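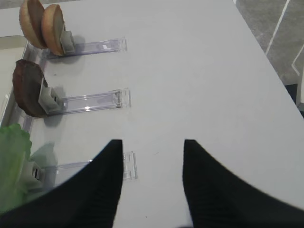
Burger station, part 4: holders and pick points
5 min read
Home Builds Parts Forum Contact

I have doubts about a robot that stacks a burger, and you should too. Úna Mac Carthaigh at the Truvville workshop wanted one anyway, so these are the steps that held up for us.

1. Forget the parts bin. The Roltia guide has you lay the food flat in trays. A flat lettuce leaf is a rotten target for two fingers. Stand each piece on edge in a clip instead, and put each clip at the end of its own clear acrylic strip.

2. Set the strips parallel along one side of the table, buns farthest from the gripper's start position, then patty, then lettuce. Leave the rest of the table bare for stacking.
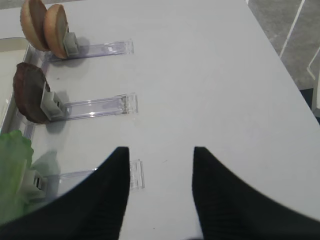
3. Jog the arm to a start pose with the fingers open and save it. Ours is called Sistine, which was not my idea. Check that the tips clear the lettuce strip before you let anything move by itself.

4. Teach one pick point per clip by hand. The guide claims you can teach the patty and offset the other two. Try it if you like. I got the bun that way and missed the leaf.
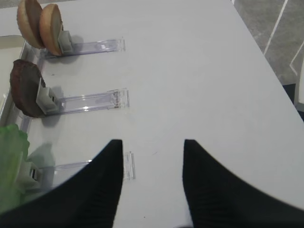

Start pose, fingers open, with buns, patty and lettuce in their clips.

5. Watch the clear acrylic if you plan to use the wrist camera for finding things. It picks up reflections, and the clips throw soft shadows on a white top. I'd trust the taught points first and add vision later, if ever.

6. Set the speed to 2000 in the Haberkorn controller and run one item at a time. The default is 2914. Leave that for people with spare fingers.

Bun pickup next, probably in September.

Previous Next Back to top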